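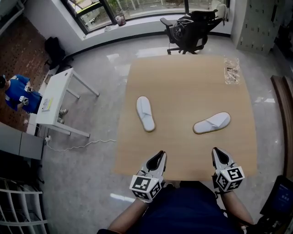

### 4.2 Collecting the slipper demonstrations

I joined the Stavton student project in January, and by then the others had already settled on slippers as the second task. I was a bit sniffy about it at first (slippers!), but they're a lovely problem. They're light, they slide if you so much as nudge them, and the strap flops about in a way our old block-stacking policy had never had to cope with.

The task is to pick up each slipper and set the two down side by side, toes facing the same way. We work in pairs, swapping over after every 16 demonstrations, and I was surprised how much my wrists noticed by the end of a turn! Between demonstrations the partner resets the pair at a fresh angle, and we kept the awkward starts in, even the ones that made us groan. 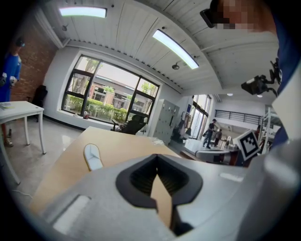 **Figure 3.** Gripper-side view during the slipper task, with a fiducial marker to the right of the fingers.

Over the whole term we recorded 218 demonstrations and threw out 44, mostly for lost tracking or a dropped slipper. I wanted to keep the drops, and we argued over that one for a whole lunch break. In the end they went into a separate folder called Pedo, after our loader script, and Section 5 doesn't use them.

The rest went to Wivitz, our training code, in batches of 10. I'd pinch the slipper by the strap and my partner always went for the sole, so we labelled every recording with the grasp used. We come back to those labels in Section 4.3.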